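潮位補正値

ロニング観測所(Rønning)の検潮井戸は、岸壁から8メートル内側に掘られている。井戸と海は導水管でつながり、管の内径が細いため、波の上下は井戸の水面まで届かない。届くのは潮だけである。記録係の仕事は、浮きの動きが描いた線を読み、基準面からの高さに直し、台帳に書くことだった。

記録係が着任したのは七月で、前任者はすでに島を離れていた。引き継ぎは書面のみであった。書面は5枚あり、最後の1枚に次の一行があった。

「補正値は毎朝加えること。理由は台帳に記載」

補正値は193ミリメートルである。台帳には理由が見当たらなかった。

検潮儀はドロセックス社(Drosex)製で、銘板の型番は腐食して下二桁が読めない。仕様書によれば、器差は温度1度につき0.2ミリメートル以下とされる。基準面の沈下、導水管の閉塞、浮きの吸水のいずれを仮定しても、193という値は出てこない。記録係は三通りの計算を別々の紙で行い、結果を綴じて棚に入れた。それでも翌朝は補正値を加えた。手順書にそうあるからである。

加えた値は定期便で本土のランドソープ(Landthorpe)へ送られ、そこで潮汐表の編集に使われる。編集部門から照会が来たことはない。補正後の値は予測とよく合った。補正前の値は、当然ながら、ちょうど193ミリメートル低かった。

秋の間に、記録係は水準測量をやり直した。岸壁の標石から井戸の縁まで往復し、閉合差は1ミリメートルに収まった。井戸の縁の標高は設置当時の成果表と一致した。巻尺を垂らして水面までの距離を測り、浮きの示す値と比べた。これも一致した。すなわち、検潮儀は正しく、井戸の水面はその高さにある。海のほうが予測より193ミリメートル低い。

記録係は岸壁に出て、外側の量水標を読んだ。海面は予測どおりの高さにあった。

導水管の両端で水位が異なることは、潮の上げ下げの途中であれば珍しくない。遅れは計算できる。しかし憩流時にも差は残り、差の大きさは変わらなかった。管を塞げば井戸の潮は止まり、開ければ動いた。管はたしかに海とつながっていた。ただし、どの海とつながっているかを確かめる方法は、手順書に載っていなかった。

記録係は染料を使うことにした。ウォラロン(Woraron)という商品名の緑色の粉末で、漏水調査用のものが倉庫に一缶残っていた。満潮の直後、井戸に溶かして入れた。下げ潮の間、水は井戸から管を通って外へ出る。記録係は岸壁の出口に立ち、日が落ちるまで水面を見た。色は出なかった。井戸に戻ると、水は透明だった。

次の上げ潮で、井戸に木片がひとつ浮いてきた。管の入口には目の細かい格子があり、木片はそれを通れる大きさではない。乾かして質量を量り、樹種は不明と書いた。片面に鉛筆で数字があった。193ではなく、その符号を負にしたものだった。筆跡は几帳面で、7の字の縦棒に短い横線を入れる癖までは、数字に7がないため判定できなかった。

記録係はしばらく木片を机に置いていた。やがて余白に短い問いを書き足し、下げ潮を待って井戸に落とした。木片は水面で一度回り、沈んだ。

返事が来たのは1月5日の朝である。同じ木片に、別の鉛筆で三行が加わっていた。向こうの台帳にも理由の記載がないこと。向こうでは毎朝193を引いていること。照会は一度も来ていないこと。

記録係は三行を台帳の備考欄に写した。欄は狭く、三行目は次の日の欄にはみ出した。時刻は2250ではなく朝の定時で記入した。夜間の読みは定時記録に含めない決まりである。

浮きの線はいつもと同じ形をしていた。高潮から低潮へ、ほとんど左右対称に下がり、底でわずかに平らになる。記録係は読み取った値を書き、その下に193を加え、合計に下線を引いた。それから鉛筆を削り、木片の裏側に、そちらの天気はどうかと書いた。

定期便は午後に着いた。降ろす荷は灯油と電池で、積む荷は封をした記録紙の筒だけだった。船員が受領簿を差し出し、記録係は署名した。潮は下げに変わっていた。 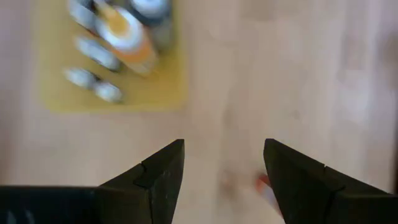 淡い色の木の天板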